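Tresora Headwear Product Listings – Data Card

Summary

Tresora is a collection of 1,000 product listings for caps, visors, bucket hats and knit beanies sold through pro shops and club stores. Each listing pairs the retail description with a set of structured fields. The collection is maintained by the Buren product information group and is intended for work on catalog search, attribute extraction and size matching.

Version 2 was released in November 2024 and replaces the earlier version in full. Users who hold copies of the first version should not merge the two, as item numbers were reassigned.

Contents

listings.csv – one row per item, with the retail description in full
attributes.csv – crown height, brim shape, closure, decoration method and fabric blend
sizes.csv – size labels as printed by the seller, with head circumference where supplied
splits/ – item numbers for the training and test portions

The test portion holds 200 listings. No style name appears in both portions, although color variants of the same style are kept together.

Sources

Listings were supplied by two sellers, Acheampong and Skullumden, under written agreement. Acheampong supplied embroidered and structured styles. Skullumden supplied mostly unstructured and winter styles – its wording is shorter, and fabric content is often missing.

Preparation

Prices, stock levels and customer reviews were removed. Trademark symbols were kept as the sellers typed them. Closure types were reduced to 5 values: snap, buckle, hook and loop, fitted, and other. 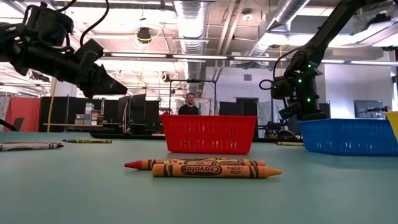

Decoration method was assigned by hand from the description text. Where a listing says only "logo on front," the field is left blank.

Known Limitations

Children's sizes are few. "One size fits most" is recorded as written and carries no measurement. Fabric claims such as "moisture wicking" have not been tested.

Terms of Use

Research and internal evaluation only. Listings may not be republished as sales copy.

Contact

Corrections should be addressed to Precious Mabaso, Buren, with the item number and the field concerned. The next revision is planned for December.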